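Kondura home arm: frequently asked questions

This page is kept by Čestmír Urban. Please read it before you write to me, most letters ask the same things.

What is Kondura?

It is a small arm with two fingers, which I build in the shared workshop at Prarlow together with Imogen Nuttall. We also keep a simulated kitchen, where we try each new program before the real arm is allowed to move.

Can I build it without a workshop?

Yes. You need a firm table and a drill. The base is heavy — please do not clamp it to a thin shelf.

How long are the cables?

The main cable is 1519 mm and the one for the fingers is 287 mm. Cut them longer if your table is deep.

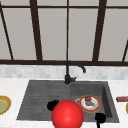 Which computer do I need for the simulator?

Any desktop with a separate graphics card and Linux will do it. On an old laptop the kitchen loads slowly, but the programs still run to the end.

Must I buy the motors from you?

No, we do not sell parts. The list in the download folder has 2 types of motor which fit the same bracket.

Where can I report a mistake?

Write to Imogen for the drawings and to me for the code. We answer in the evening, usually after eight — in January it can be slower.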